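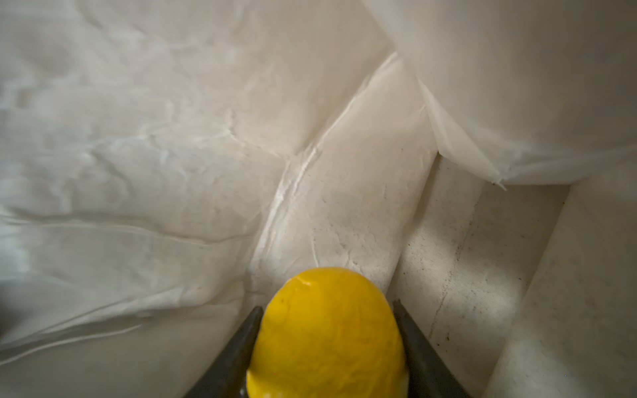 Planning the Gripper Budget for the Coming Year

The packing room at Dristetville will submit its equipment request in August, and I have spent several evenings on the figures. My notes are set down below for readers who are preparing a similar request.

The largest question concerns fingers. Our present pair is dark gray, long and tapered, and it holds a lemon between two narrow tips. Climen quotes $79 for a replacement pair. Nwankwo offers a softer set at $700, with fitting included. I have entered the Climen fingers for the first half of the year and 2 spare pairs, and have deferred the softer set until the trial on ripe fruit is complete.

Liners require their own line. White sheeting creases and bunches readily, and loose folds near the fruit must be considered when the approach path is set. I have allowed for 26 changes of liner over the year – a figure that may prove low.

The wrist camera remains under the Kumton service agreement and does not appear in this request. Cleaning supplies, however, do. Specks and dust show plainly on white surfaces, and they should be removed before any images are used for inspection.

Freight is still outstanding. Both suppliers have been asked to quote it separately, and the totals will be revised when their replies arrive.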